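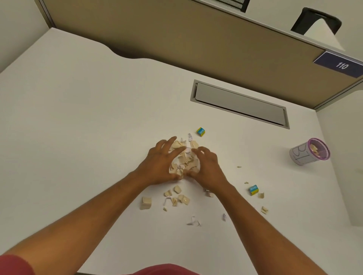 1/ I've been using the Grivwood capture kit from Cullari for most of July and people keep asking if it's worth the money. Thread with what you get, what it's like to use, and what I'd want fixed.

2/ Quick background. We're a small team working on desk-level cleanup for a two-armed robot. Picking up trash, putting pens back in a cup, that kind of thing. We need first-person recordings of people doing the same jobs by hand. Grivwood is a kit plus a service for making those recordings.

3/ In the case: a headband with a camera, a battery that clips to your belt, a small recording unit, a charger, a calibration card and a printed quick start. The headband adjusts with a dial at the back. No gloves, no markers on the hands.

4/ Price is $470 a month with the hosted processing included. You can rent the hardware alone for less, but then you're doing hand tracking yourself. I'd skip that unless you already have the software for it.

5/ Setup. You put on the headband, hold the card at arm's length, wait for the beep, and look down at the desk. The beep is quiet. In an open office I missed it a few times and stood there holding up a card.

6/ Camera angle matters more than the guide says. Out of the box it points too far forward and you get a lot of cubicle wall and not enough desk. Tilt it down one more notch than they tell you to. You want your hands in view even when they're close to your body.

7/ Our test task is called "scraps." Torn and crumpled paper on a white desk, a mesh pencil cup, a couple of small boxes that should be left out of the trash. Gather the paper, deal with the cup. It's simple for a person and hard for our robot, so it's a good one to judge the kit on.

8/ Gathering is where I expected trouble. When you push a pile together your fingers curl in and your hands cover each other and the paper. Most tracking I've tried falls apart there. Grivwood keeps both hands and only drops a fingertip now and then.

9/ It does worse on pale paper against a white desk. Small cream bits are mostly fine. Thin white strips get merged into the desktop in the object masks. Cullari's docs suggest a darker surface. We don't get to choose people's desks, so that's not much help to us.

10/ The bright boxes never gave it a problem. Yellow and blue on white, it found them each time, including when a hand was partly over one.

11/ Reaching into things is the other case I cared about. Fingers go inside the cup, you lose sight of the tips, and the software has to guess. It guesses a reasonable pose and marks it as low confidence. I'd much prefer that to a confident wrong answer.

12/ It also labels what each hand is doing separately. So you get "right hand: in container" and "left hand: resting" at the same moment. For a two-armed robot that's useful, and it's the feature that made us keep the kit past the trial. Typical view from the headband:

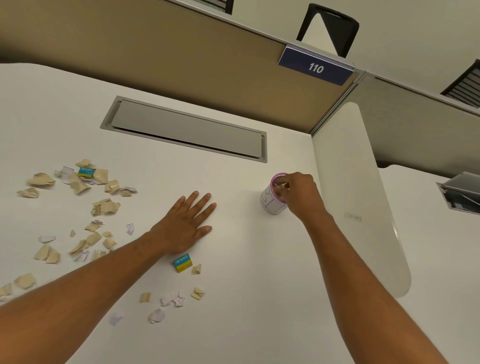 13/ Comfort. I can wear it for an hour before my forehead gets sore. Ronaldo Bragança on our team has a bigger head and gave up sooner. There's a softer pad you can ask for. Ask for it when you order.

14/ Battery. They say a full shift. I got some 9 hours with breaks where it was switched off, and less if I left it on standby. Fine for us. The belt clip is weak and I've moved the battery to my pocket.

15/ Uploading. You plug in the recording unit and it sends everything over your network. No way to pick single clips. If you recorded a bad take you have to upload it and delete it in the browser afterward. I've complained to support and they say it's on the list.

16/ I sent one batch of 23 clips to see how the turnaround was. All came back overnight. Two had the left and right hands swapped for the whole clip. Support reran those and they were right the second time.

17/ Check for swapped hands before you train on anything. There's a preview page and it takes a few seconds per clip. The automatic quality score didn't catch either one.

18/ Privacy. You're recording an office from head height, so you pick up whatever is past the partition: chairs, signs, coworkers if they walk by. Faces are blurred by default and it works well. Text is NOT blurred by default. Our desk number is readable in every clip. There's a setting for it under Export, off unless you turn it on.

19/ Talk to the people sitting near you before you start. Cullari includes a template notice you can print. It's decent. We changed the wording a little and taped it up by the entrance.

20/ Export formats are good. Video, hand poses, object masks and a plain text file with the action labels. It loaded into our own tools with one small script. Timestamps line up, which I can't say for the last kit we rented.

21/ What I compared it to: the Gronent headset, which we had for the spring. Gronent is lighter and the picture is sharper. Its hand tracking is a separate purchase and it lost our hands constantly when they were close together. If you only need video, get the Gronent.

22/ Guerra also has a wrist-mounted version I haven't used. If you have, I'd like to hear how it does with small loose objects.

23/ What I'd fix, in order: pick clips before upload, better masks for white on white, text blur on by default, louder beep, stronger belt clip.

24/ We're keeping it through the fall. I paid for our rental and Cullari hasn't seen this thread. Replies are open if you have questions about the export files. I can't share the clips themselves.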